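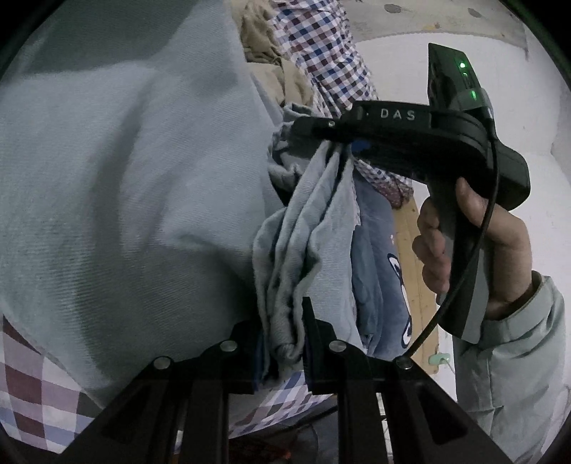
I own 2 pairs of leggings with pockets and I will never buy a pair without them again. There, I said it. My friend Aarne Keskinen thinks this is a silly thing to have strong feelings about, but Aarne runs in shorts with a zip pocket, a back pocket and a little mesh thing for gels, so he can sit this one out.

Last November I paid way too much for some Steyn tights. Gorgeous fit! High waist, didn't roll down when I squatted, didn't go see-through (yes, I checked in the store mirror, bent over like a fool). And the only pocket was a tiny slot inside the waistband that fits one key. One! My car key has a fob the size of a plum, so I ran with it in my fist for the whole winter.

I wrote to the company and got a very nice reply saying side pockets "interrupt the line of the leg." The line of my leg is interrupted by my phone stuffed down my sports bra, thanks.

And the bras, while I'm complaining. Why do the pads still come out in the wash? I have fished those things out of pillowcases, and once out of the sleeve of a sweatshirt, folded up like a taco. Sew them in or leave them out. The Postar one I wear most has them stitched down along the bottom and it has been through the machine nearly 300 times with no trouble, so I know it can be done.

I get that pockets cost money. Mpho Mokoena, who sewed activewear samples for years before she switched to curtains, told me a decent side pocket means extra fabric and extra seams, and seams are where things start to rub. Fine. Charge me for it! I would happily pay 18 dollars more for a pocket deep enough that my phone doesn't hop out on the stairs. I'd give up the shiny logo too, and the drawstring that isn't attached to anything.

My Steyn pair is in the giveaway bag now. If you're a size medium and you only ever carry one very small key, they're yours.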